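How to run a hands-on gripper table at a robotics open day

We've put on an open day at the Fombridge workshop every April for a few years now, and the table people ask about afterwards is always the one where they get to hold the grippers themselves. Several schools and two other clubs have written to ask how we set it up, so I promised Miklós Kiss I would put it all down in one place. It has grown a bit longer than I meant it to, but I hope it's useful, and do please borrow whatever you like from it.

What you'll need

A plain table with a light top. White is lovely if you have it, as everybody at the back can see what the jaws are up to.
A pair of hand-held grippers, one for each hand, with their cables and marker plates fitted.
A small parts organiser with clear drawers, the sort people keep screws and fuses in. A carry handle is handy for moving it between tables.
A few light things to put in the drawers later on. Large wooden beads do nicely, and so do corks.
Tape for the cables, and more of it than you think.

Setting up the table

Doors open at 9 with us, so we start at 8 and that leaves time for a cup of tea. Put the table where visitors can gather on the far side and at both ends, and keep the near side for the person with the grippers. It feels a little like standing behind a shop counter.

Stand the organiser up on the far half of the table, drawers facing the person who will be working. Leave a good stretch of bare table in front of it. People new to this need far more room than they expect, and their elbows go out sideways in the first minute or so (mine certainly did).

Now the cables. Let each one leave the back of its gripper in a loose curve, with enough slack that you can reach the furthest drawer without feeling a tug. Tape down whatever reaches the floor. At our first open day, over in Hurnton, we skipped this step and spent half the morning untangling a very patient grandfather.

Before anyone comes in, wave each gripper slowly across the whole table and check that the tracking follows it all the way. If it drops out in one corner, have a look at the marker plate first. Nine times out of ten it has been knocked crooked in the box.

Doing the demonstration

We begin with a drawer, and we begin with it empty. A drawer is a marvellous thing to show people, as they have all opened thousands and never given it a moment's thought.

1. Pick up both grippers and hold them low over the table with the jaws open. Wait for people to settle.

2. Lift one gripper to the height of the row you want and leave the other resting low, out of the way. Beginners nearly always raise both at once, and then they don't know which to watch.

3. Bring the jaws up in front of the drawer and stop there. Tell people which drawer you're going for. Children like to choose, so let them - the middle one is the kindest, with plenty of space on every side.

4. Close the jaws gently on the front of the drawer and draw it straight towards you. If it sticks, let go and line up again. Tugging harder only brings the whole organiser along with it.

5. Use the second gripper to steady the organiser if it starts to slide. This is usually the moment somebody in the crowd says "oh, I see", and it is my favourite part of the day.

6. Push the drawer home with the jaws closed, and set both grippers down before you start talking again.

Once that goes smoothly you can put a bead in the drawer and have people fetch it out. Save it for the second turn, though. We had a queue out of the door one year and the beads went everywhere.

Letting visitors have a go

Give each person 2 drawers and then change over. Stand beside them and not behind, and keep your own hands in your pockets if you can bear to. The Fülöp twins, who were eight at the time, worked out how to open the top row with no help whatever while I was still explaining the bottom one.

Smaller visitors may want a step. For anybody whose grip is weak or sore, Clornetti (our old workshop dog's name, now given to the spare set) has a softer spring, and we keep it charged and ready under the table.

At the end of the day, wipe down the handles, coil the cables loosely and put the marker plates in their own box. Ours live in a biscuit tin with a tea towel round them.
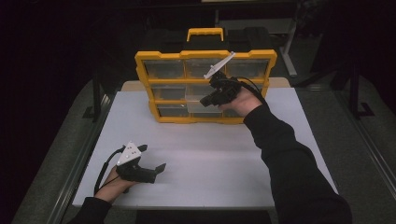
Step 3: right gripper up at the middle row, left one kept low.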